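Week 6 – collecting demonstrations (notes, A. Quezada)

Reading for today: Wastix handout, first half only. Skip the math for now.

Recap. Policy learns from examples, so bad examples in = bad policy out. Last week was teleop with the arm. Slow, needs the robot. This week handheld devices, person does the task directly, robot not needed till later.

What gets recorded: head view, pose of each hand device, time stamps. Pose comes from the printed markers on the cubes. Keep them facing a camera as much as you can. Sleeve over a cube = lost track, lost episode.

Good episode:
– one task, start to finish, no chatting in the middle
– hands in view at the begining and the end
– normal speed, no showing off
– if you fumble, recover and keep going. Recoveries are useful data, dont delete them

Variety matters more than volume. 1000 takes in one tidy room teach the room. Change the house, the floor, the light, where things stand. Leave the clutter alone.
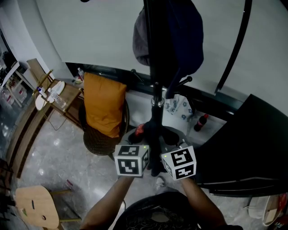 Labels. One short sentence per episode, verb first. "Hang up the coat", not "coat task 2". Mark failures as failures. Carrasco split the set by home and not by episode, do the same or your test score means nothing.

Homework: 16 episodes per pair, at least two different rooms. Upload to the Mindska folder by Sunday. Section 13 of the notes has the file nameing rules.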